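Measuring and Marking a Dim Corner Before You Buy Shelves

Did this in July for the hallway corner at our place, the one where the light never really gets to. Corner shelf unit, 11 inches deep. Bought the first one without measuring. Sent it back. So, measure first.

What you need

Tape measure
Painter's tape, one roll
Pencil
Small light of some kind
Piece of cardboard bigger than the shelf base
Broom
Shoes or slides you can kick off

Step 1. Clear and sweep

Everything out. Umbrella stand, bags, the lot. Sweep right into the angle where the walls meet the tile, grit piles up there and it will hold your cardboard off the floor. Wipe it after if it's sticky. Let it dry or the tape wont stay down.

Step 2. Stand back and look

Don't start with the tape measure. Stand a couple of steps out, face the corner, hold your hands up and walk them in or out until the gap looks like the width you want. Feels silly. Gives you a starting number though, and you find out fast if the thing is going to crowd you when you walk past. Do it in whatever you normally wear on your feet indoors.
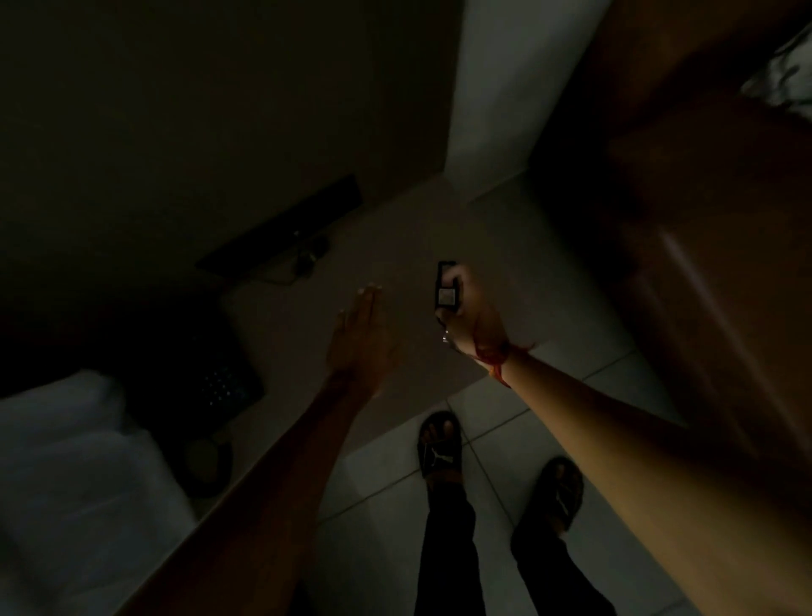
Hands out over the tile, facing the corner. Slides on, small black gadget in the right hand.

Write the number down. Mine was way too wide, the unit would have stuck out past the wall edge and caught everybody's hip.

Step 3. Check which corner you've got

Inside corner = walls come together away from you. Outside corner = wall or pillar sticks out toward you. Lots of hallways have one of each close together. If yours has an outside corner, keep the shelf at least 2 inches back from it. You'll be brushing past that edge with laundry and grocery bags.

Step 4. Use the floor tiles

If the floor is tiled, use the grout lines. Measure one tile, grout line to grout line, then count across. Quicker than crawling around with a tape. Measure the part tile at the wall separately, it's nearly always cut down and often not the same at both ends. Also, don't trust the grout to be square to the wall. Ours drifts by half an inch over the length of the hall.

Step 5. Tape the outline

Cardboard down, push it tight into the corner. Trace with the pencil, lift it, run painter's tape along the outside of the line. Leave it a day. Walk past it. Open the doors, all of them, including the closet. Orysia Boiko next door did this and found her bathroom door hit the tape by a good 2 inches, so she went to the narrow Undico one instead.

Step 6. Height

Ours is 76 inches tall. Measure up from the floor in both spots, back corner and front edge, ceilings dip. Check for the light switch too. In a dark corner you will forget there's a switch until there is a shelf over it.

Step 7. Baseboards

Measure how far the baseboard sticks out and add it to the depth. Or get a unit with the back legs notched. The Stollari we kept has the notch, the first one didn't, and it leaned.

Few other things

Pale tile shows every scuff, put felt pads on the legs before you stand the unit up.
Dark wall? Use a lighter shelf or add a stick-on light under the top one. You won't find your keys otherwise.
Pull the tape up slow. Pencil comes off glazed tile with a damp cloth, mostly.
Fix the top to the wall. Do not skip that if you have kids or a cat that climbs.

Putting the unit together is a seperate page, still working on that one.

Posted by Bakari Masanja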